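A Day at the Record Pressing Plant in Vanerness

I have bought records since I was a student, mostly hip-hop and soul, and I never saw how one is made. So when Stonia, the pressing plant outside Vanerness, opened its doors to visitors in November, I sent my name on the first morning. They took 37 people, in two groups. I was in the second group, which started at two in the afternoon.

The plant is easy to miss. The bus from the station stops at a furniture store and then you walk along a road without a sidewalk. The building is low and gray, and the sign is smaller than the sign of the tire shop beside it. Inside we got a paper badge, ear plugs and coffee. The coffee was weak but I drank two cups of it, it was a cold day.

We began in the cutting room. This was for me the best part, and also the shortest. The engineer there had a lacquer disc on the lathe and she played us the same song three times: the file from the studio, her first test cut and her second one. It was a track from the new Dantas album, which the plant was pressing that week. In the first cut the letter "s" in the vocals was sharp and ugly. She explained that rap vocals are difficult for this reason, the words come fast and the singer stands close to the microphone. In the second cut she had turned down only a small part of the high sounds, and I could hear the difference even with people coughing behind me.

She also told us that the order of songs matters more than we think. Toward the middle of the record there is less room for detail, so a loud song at the end of a side will sound worse than the same song at the beginning. Many artists do not want to hear this. The Dantas album has fourteen tracks and the loudest one closes side B, and she had asked them to move it. They said no. I looked at my own copy when I came home, and I think she was right.

After that we went through the plating department, where we could only look from the door. The lacquer is covered with silver and then it goes into a bath of nickel, and the metal copy becomes the mold for the press. It smells a little like a swimming pool. A man in our group asked many questions about the chemistry and I did not understand the answers, so I can't repeat them.

Then the presses. There are 9 of them, and on our day not all were running. The vinyl comes as small grains, the machine makes from it a thick warm puck, puts a label on both sides and closes. When it opens there is a record with a rough edge, and the edge is cut off. The noise is strong and regular – after some minutes I caught myself nodding to it. We were each allowed to hold a fresh record. It bends more than I expected, and I was afraid to give it back in a bad form.
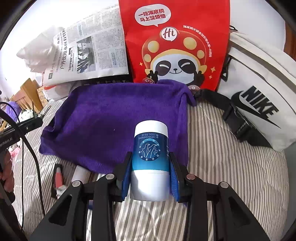

From the presses we went to the listening room, which has two chairs, a turntable and a lot of pencils. One record from each box is played here from start to end by a person who writes down every click. I asked if this person still enjoys music in the evening. She said yes, but only on the radio, and only when somebody else is choosing.

The last stop was a talk by the people from Junance, the small label that shares the building. They put out mostly first albums from local rappers and singers. They spoke openly about money, which I appreciated. A small order of records costs much per piece, and a young artist will often sell them from a table after the concert and not in shops. For their last release they waited so long for the sleeves that the release party happened without any record to sell. The audience wrote their addresses on a sheet of paper and got the record by mail later.

Some practical things, if you want to go. The tour is free but you must sign up by e-mail, and they answer slowly. Wear closed shoes, two visitors in sandals were not allowed near the presses. Photos are fine everywhere except in the plating department. There is a shelf near the exit with records that have a damaged sleeve but good vinyl, and they take only cash. I had not enough with me and had to choose between an instrumental album and a live recording. I took the live one. The first side is very good, on the second side the crowd is too loud in the mix.

The bus back goes once an hour, so look at the timetable before you start to talk with the people at the shelf. I waited at the furniture store for most of that hour.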